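**Thread: Anyone heating a room with old desktops? Share your power numbers**

**tallgrass_ed** – 12/9/19

My workshop over the garage has one baseboard heater and it runs all winter. I also have a stack of retired office desktops from when Pluvport closed its front office. I started running volunteer computing jobs on them overnight in December, figuring every watt going in comes out as heat anyway.

I kept a log last month. The desktops used 13 kWh a day between them and the baseboard heater dropped by nearly the same amount. So as far as I can tell the computing was close to free. The room stayed at the same setting on the thermostat.

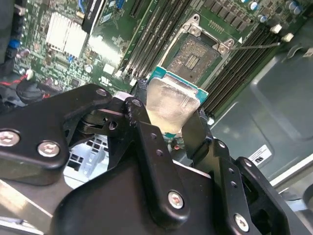 My question is whether I should keep going with old machines or buy one newer one that gets more work done for the same power. I don't care about speed much. I care about the electric bill and not burning the place down.

**mossback**

Your math works only if the heater is plain electric resistance. If you had a heat pump in there you would be losing money, since a heat pump moves two or three units of heat for every unit you pay for. Price a small mini-split before you price another computer.

**rivet_counter**

Agree with mossback on the heat pump. I put one in my back bedroom and the winter bill went down enough that I stopped thinking about this kind of thing.

For fire safety, don't run them all off one power strip. Plug straight into the wall where you can, and find out which outlets share a breaker. Space heaters and computers on the same circuit is how people end up with a warm outlet plate.

**tallgrass_ed**

Plain baseboard, 240 volt, on its own breaker. The desktops are on two other circuits. A mini-split was quoted at $3,873 installed, for a room I use evenings and weekends. I can't see that paying back before I move.

**quietfan**

Before you buy anything, clean what you have. Dust in the heatsink means the fans run hard all night. Pull the cooler, wipe off the old paste, put on new. Takes me 11 minutes a machine now that I've done a few. Reseat the memory while you're in there. Half the random crashes I've had on volunteer jobs were a stick that wasn't pushed down all the way.
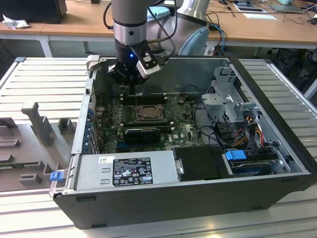
*Side panel off, processor in the socket, memory slots just above it.*

Lay the case flat when you do it. People try to do this with the tower standing up and drop a screw behind the board.

**mossback**

Cleaning is fine but it won't change the heat output. A dusty computer and a clean one pulling the same wattage heat the room the same.

**quietfan**

I didn't say it would. I said do it before you buy anything. A machine that throttles because the cooler is clogged does less work, and he's asking about work for the power.

**mossback**

Fair enough. I read it as a heating tip.

**Dunlin22**

I'm going to disagree with the whole plan. Old desktops were built to be used eight hours a day. Run them around the clock and the power supplies start to go. I had 8 of them in a basement in Andemstead and lost three supplies in one winter. One of them tripped the breaker and the basement sat cold overnight with a water line in it. A baseboard heater has no moving parts and will outlive all of us.

If the goal is to keep pipes from freezing, do not depend on a computer.

**tallgrass_ed**

No pipes up there, and the baseboard stays on as backup. The thermostat just calls for it less often. Sorry about the water line though. Did it burst?

**Dunlin22**

No, it got down to 38 and I caught it in the morning. I gave the desktops away after that.

**rivet_counter**

Three out of eight is a lot. Were they all the same model? I've had mine running since spring with no failures, but they're in a dry room.

**Dunlin22**

Same model, bought as a lot from Jemano Surplus. The basement was damp, so that may be part of it.
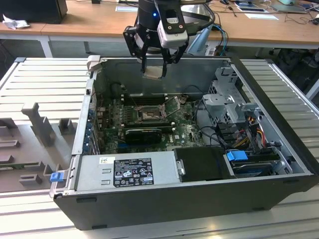 I'd still put a smoke alarm in any room where computers run while you're asleep. Get the kind that links to the ones in the rest of the house, because you will not hear a single alarm over a garage through two closed doors.

**tallgrass_ed**

There's one up there but it isn't linked. I'll fix that first.

**seixas_road**

You could also just insulate. I'm out on Seixas Road and our garage room had bare rafters behind the knee wall. Two weekends and some batts and the heater barely ran. Check the floor too, if the garage underneath is unheated. That was our worst spot.

**tallgrass_ed**

The floor is cold, now that you mention it. I don't know what's in it. I'll pull a piece of the garage ceiling and look. No new computer until I've done that and the alarm.

**quietfan**

Post the log again in January if you keep it going. Note the outdoor temperature each day or the numbers won't mean much.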